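Toddler table - how do you keep the top clean??

livero_mum
Posted 9 January 2024
Help please. White glossy play table, bought second hand, and every mark shows. Felt tip, yoghurt, god knows what. Tried washing up liquid and it just goes smeary. Also she insists on giving her soft toys their tea on it so theres always a plate and half a meal up there. What do you all use?

Werkance
Bicarb paste. Leave it 8 minutes, wipe off.

DamianW
No no no, not bicarb on gloss. It's a scratcher. Did ours with it and you could see the swirls every time the light was on. Warm water, tiny bit of white vinegar, soft cloth. Then a dry one after or you get the smears back.

Werkance
Used it for years on our kitchen doors, no swirls. Depends how hard you rub surely

DamianW
Doors aren't a table though. Nobody's dragging a plate across your doors all day.

farquharson2
Agree with Damian re bicarb, disagree re vinegar, stinks the room out. Plain water and a microfibre. For felt tip a baby wipe does it if you're quick. If you're not quick, good luck.

livero_mum
Not quick. Never quick. Is it worth putting one of those clear covers over it?

Jhonatan Inga
Had a cover, binned it. Crumbs get under the edge and then you've got 2 things to clean. What worked for us was giving the toys their own plate and that's the only one allowed on the table. Ours is a round purple one, shallow, nothing special. Toy sits on it, tea party happens, plate goes in the sink after.
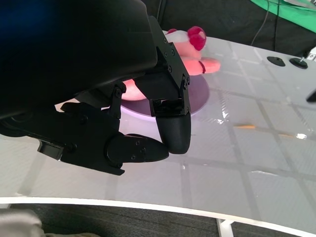

Food bits I just sweep into my hand before they go hard. Takes a minute. Rounded edges are a godsend as well, the old table had a lip all the way round and it was like cleaning a grill pan.

livero_mum
Oh I like the plate idea. Does she not just put real food on it?

Jhonatan Inga
He, and yes, constantly. Still on the plate though isn't it. Mostly

Werkance
What about the plushies, do you wash them? Ours went in at 600 spin and came out like a flannel

farquharson2
Why would you spin a teddy at 600. Pillowcase, cool wash, air dry. Fluffy bits brush out with an old toothbrush.

DamianW
Second the pillowcase - tie the end tho.

livero_mum
Right. Vinegar tonight, plate tommorow. Will report back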